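Breakfast, lately

My doctor wants me to eat breakfast. She said it the way you'd tell a child to wear shoes, and I nodded, and then I went home and had coffee.

That was in July. Since then I have tried oatmeal (glue), a smoothie (285 calories of cold lawn) and a boiled egg, which I respect but do not enjoy. Fouzia swears by leftover rice with chili oil. Kedir says he hasn't eaten before noon in 17 years and looks terrific, so I've stopped asking Kedir.

What I want at seven in the morning is what I wanted when I was eight – something sweet, out of a box, while reading the back of the box. I'm 48. I read the back of the box on my phone now, under the heading of nutrition.

Anyway, I have an appointment next week and plan to say "grains." 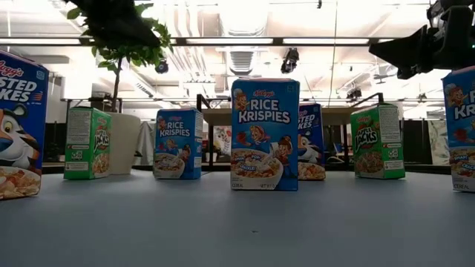 Frosted Flakes, Apple Jacks and Rice Krispies, small size.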